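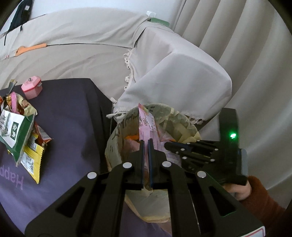 The Hurkel Rate Tracker

I built Hurkel after July's inflation numbers came out and I realised I couldn't tell my own mum what they meant for her grocery bill. So it's a small desktop program that pulls in prices, wages and the cash rate and puts them on one chart, in plain words.

What you get

138 data series, updated each morning by 7 am
A household basket you can fill in yourself – mine is mostly coffee
Labels in everyday English, checked by Effie Drummond, who taught high school economics for 11 years

Price

$249, paid once. I don't do subscriptions, and updates are free for as long as I keep making them.

It won't forecast anything, sorry! If you want modelling, have a look at Cikton. Hurkel only shows what's already happened, in colours I quite like.

Questions go to me, Usha Acharya, through the contact form.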